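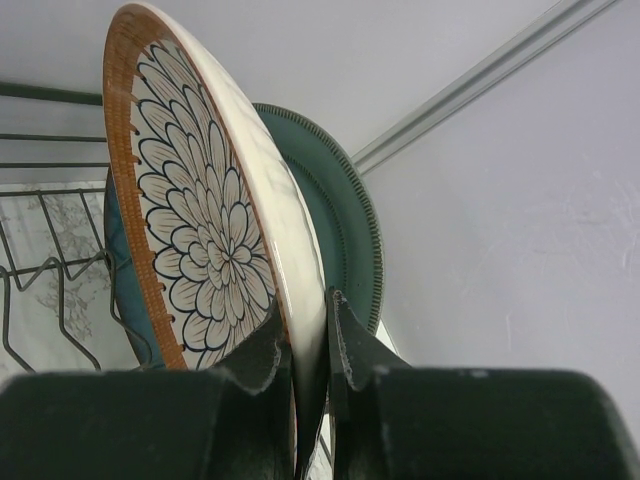
Dish rack tips from the Lekstead robotics club

Posted by Liesl, January 2026

We spent last term teaching a pair of arms to unload a dish rack for the student project (253 logged tries and a fair bit of chipped pottery), and I've come away with more opinions about washing up than I ever wanted. Half of these work just as well at your own sink, so help yourself!

Start with the rack. Ours used to creep backwards every time a plate got tugged, and Neville fixed it with four dots of museum putty under the feet. I've since done the same at home and I'm a bit smug about it. Peel the putty off slowly and roll any leftovers up with your thumb.

Leave a gap between plates. Gripper fingers need room and so do mine. If you've got big shallow dishes with a high side, face them all the same way or they nest into each other and you end up lifting two.

Grab low and square. We had the arm pinching plates near the top for weeks and they'd swing like a gate. Lower down is much steadier. Same goes for kids drying up, by the way.

Glossy glaze is slippery, full stop. Begoña cut little pads from a rubber jar opener (the cheap flat kind) and stuck them on the fingertips with double-sided tape. Wipe the old glue off with metho before you put new ones on, and do both fingers at once so they match.

Practise on op shop plates. Mix your colours and patterns too, plain ones only will give you a robot that's hopeless with Nan's good china. I'm always on the lookout for odd ones, so if you've a mismatched pile at home, bring it in.

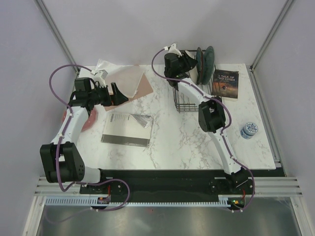 Both arms on the bench, with two plates standing up in the rack at the back.

Cables next. Give them a loose loop at every joint, then move the arm by hand to its furthest reach with the power off and see what pulls tight. Soft hook-and-loop ties beat zip ties here, you'll be redoing it next week anyway.

Keep the gear track clean. A dry toothbrush does it, crumbs and all. Don't use the one from the bathroom cup (sorry, Vinzenz).

And write things down as you go! Benedikt keeps a scrapbook of every dropped plate, with where it was gripped and what it weighed. Anything up to 400 grams has been fine for us so far. The heavier serving dishes are September's problem, and if anyone has a good trick for oval ones, pop it in the comments.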